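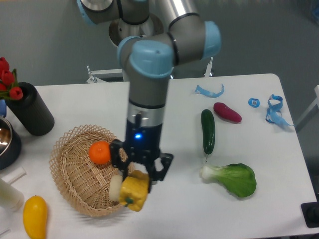
Yellow bell pepper over a wicker basket.

How to check the story behind a local custom

Updated 30 Mar 2026

Every town has a custom, and every custom has a story that gets told to visitors. In Wesemdale people paint the left doorpost blue and leave the right one alone. Ask why and you'll hear that it goes back 260 years, to a fever that skipped the houses of the dyers. I've heard it on the walking tour and read it on a place mat. I don't believe it, and the steps below are how I got to not believing it. They should work for your town's story too.

You'll need a notebook, a library card and a fair amount of patience with microfilm.

Step 1. Write down the custom without the story

Describe what people do, in plain words, as if you had no idea why. Mine reads: "Left doorpost, street side, blue, repainted in November." No dyers, no fever. If you skip this, you'll spend weeks looking for fevers and miss the painting.

Go and look for yourself while you're at it. The tour says every house in the old part of Wesemdale does this. I walked it and plenty don't. Some have both posts painted, which ought to be impossible if the story matters as much as people claim.

Step 2. Collect every version you can

Ask widely and write down the wording. I ended up with 7 versions. In one the blue marks a widow's house. In another it was a tax mark, and over in Gakell they say Wesemdale copied it from them and got the side wrong.

Write down where each person got it. "My grandmother" is a decent answer, though you should ask where she lived. "Everybody knows" is worth nothing. Be wary when several people use the same odd phrase. Four people told me the fever "passed by on soft feet," and that phrase is printed on the back of the menu at the Berisha coffee house. They may well have heard it at home first. I'd want to see some proof.

Step 3. Find the earliest date in print

Start with the local paper and work backward. Indexes are patchy, so search for the thing (doorposts, paint, blue) as well as the name of the custom. Names often come late.

The old county history is the book everyone in Wesemdale cites, and it runs to 865 pages. I went through all of it. There is a fever. There are dyers, in a different chapter, complaining about the price of wood. There isn't one painted doorpost. People who cite a big book are often counting on you not to open it.

When you find a mention, copy the whole paragraph and the page number. Half a sentence pulled out of an old newspaper can be made to say nearly anything.

Step 4. Look for who gained from it

Customs get written up when there's something to sell. The first clear mention I found of blue doorposts was in a newspaper ad for Skutia, a paint shop that used to stand near the bridge. The ad offered a small can of blue "for the Wesemdale post." The fever story appears in print later than that.

Does this prove the shop made it up? No. A shop can cash in on a habit that's already there. It does mean the burden is on whoever says the custom is older, and "it feels old" doesn't carry it.

Step 5. Test the story against ordinary facts

Could people have afforded the paint? Were the houses even standing? Check building dates against the date in the legend. On the street where the tour stops longest, only 2 of the houses are old enough to have seen the fever, and one of those has had its front rebuilt, doorposts included.

Step 6. Write it up with the gaps showing

Use three headings: what I found, what I looked for and didn't find, what I couldn't check. The last one will be the longest. Mine includes the church account books, which are too damaged to handle, and a box of letters in Gakell that I was told about and have never been shown.

Don't swap the old story for a new one of your own. The paint shop version is already going around as fact, partly my fault, and it's still only a guess with an ad attached.

If you turn up a dated mention of a blue doorpost from before the Skutia ad, send me a copy of the page with the title and page number on it. Retellings I have plenty of.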